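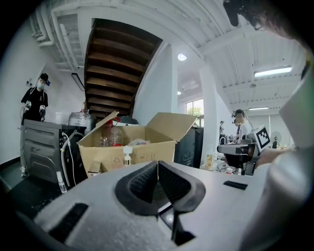
Plorden mobile app: progress report to the Gasivgate digital services fund

Period covered: August to December

1. Where the work stands

The Android build of Plorden went into closed testing in October and is still there. The iOS build followed in November, a month behind the schedule in the funding agreement. The delay came from code signing. Our developer certificate was registered to the old organisation name, and getting it reissued took most of a month. The fund's contact was told at the time.

Both builds come from the same code base. We've dropped the plan to keep a separate tablet layout, as the phone layout scales well enough on the tablets we tried.

2. Testing

There are 582 registered testers, nearly all of them on Android. Crash reports for the period came to 3963. The bulk trace back to one fault, where the app closed if the phone lost its connection while saving a form. This was fixed in the November build. Reports since then have mostly been about slow loading on older handsets and the date picker, which shows the American order on some devices no matter what the phone is set to.

Seven issues are still open at the highest priority. Four are in the offline sync module and three are in login. We don't intend to go to public release with any of them unresolved.

3. Contractors

Desov finished the sync module in September and handed over the source and build scripts. The documentation was thinner than we had asked for, and a second version arrived in November. It's usable. Halilović continues on the accessibility work. Screen reader labels are done for the main menu, search and settings, but not for the form screens.

4. Changes to the build process

Builds used to be made by hand on one laptop. They now run on a server each night at 10 pm, for both platforms, and the results are emailed to the team. A failed build is looked at the next morning. The plugin versions are now pinned, after an automatic update to the camera plugin broke the Android build in September.

5. Budget

Spending is under the amount forecast for the period. The underspend is in the device testing line, where we bought fewer handsets than planned. We ask to carry this forward to cover extra hours on the sync faults. No other variation is requested.

6. Next period

Close the open priority issues
Finish screen reader labels on the form screens
Fix the date picker
Submit both builds for store review
Write the help pages, which haven't been started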